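4.2 Comparing gripper fingers on soft goods

Use this procedure after the wrist camera and head camera have been set up as in 4.1. The Onis controller must be in manual mode. 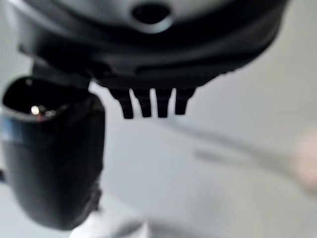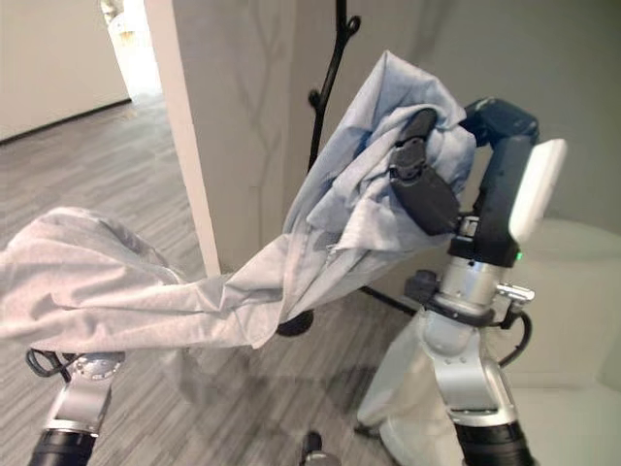 Wrist view first, head view second.

1. Clear the floor within reach of both arms.
2. Select the finger profile in the Shezi menu. The profile must match the fingers fitted – the controller does not detect a mismatch.
3. Set the grip force limit to 20 N.
4. Close the gripper on a single fold of cloth and raise the arm at low speed.
5. Hold for 34 seconds. Record any slip in the log.
6. Lower the cloth, open the gripper and repeat until 3 holds have been logged.
7. Change the fingers and start again from step 2.

Note: Use the same cloth for every finger set. Results from different fabrics cannot be compared.

Note: Wrist camera focus is fixed. Judge slip from the head camera.

CAUTION: Keep hands away from the fingers while the arm is enabled. Draped cloth can hide the second arm from the operator.

CAUTION: Check cable slack at the wrist before each lift.

Replace finger pads after 1000 cycles. See 4.3 for pad removal.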